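# Shelf life of adhesive labels in a cold store: project report

November 4, 2021 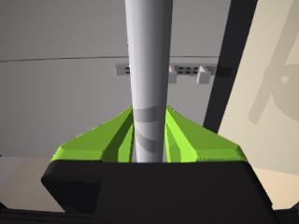 ## 1. Background

Printed labels on chilled goods tend to lift at the corners after a few days in storage. A lifted label may still be readable, but a barcode that has curled past its quiet zone often fails to scan, and the item then has to be keyed in by hand. Our module partner, the distribution firm Wundetti, logged 3188 manual entries at its smaller depot in October. The log does not separate label faults from other causes.

The aim of the project was to compare two label stocks, Vitera and Huko, under the same storage conditions, and to find out whether the surface of the tub or the moment of application has the greater effect on lifting.

## 2. Method

Both stocks were cut to the same size and printed on the same thermal printer. Labels were applied to polypropylene tubs and to waxed card sleeves. Half of each set was applied at room temperature and half inside the cold store, which was set to 6 °C. Each label was pressed down once with a hand roller, edge to edge, without a second pass.

The labels were left in place for 30 days. Corner lift was measured with a feeler gauge and a steel rule. A lift of under 1 mm was recorded as zero, as repeat readings below that value did not agree with each other.

Scanning was tested with a handheld reader at a fixed distance. A label passed if it was read at the first attempt. The test software, Wei, records each attempt with a time stamp and exported 3974 lines in total, including the calibration runs at the start of each session. Calibration lines were removed before analysis.

## 3. Results

Labels applied at room temperature held well on both surfaces. Neither stock showed measurable lift on polypropylene. On waxed card, Huko lifted slightly at the trailing corners, though all of these labels still scanned.

Labels applied inside the cold store performed worse. On waxed card both stocks lifted, and Vitera lifted more - mostly along the short edge, where the print head leaves a small curl in the paper. Most of the failed scans came from this group.

Condensation was a problem in the first week. Tubs carried out for measurement misted over within a minute, and wiping them disturbed the labels. From the second week all measurements were taken inside the store. The first-week lift readings are kept in the appendix but are not used in the comparison.

## 4. Discussion

Application temperature mattered more than the choice of stock. This agrees with the data sheets for both products, which give a minimum application temperature well above that of the store. The depot currently labels inside the store to save a handling step.

The roller pressure was not controlled. Two of us applied the labels, and a spring-loaded roller would have removed one source of variation. We also tested only one batch of each stock, so differences between batches are unknown.

## 5. Further work

- Repeat the waxed card tests with a freezer-grade adhesive.
- Measure roller pressure with a load cell.
- Ask the depot to add a fault code for label lift to the manual entry screen.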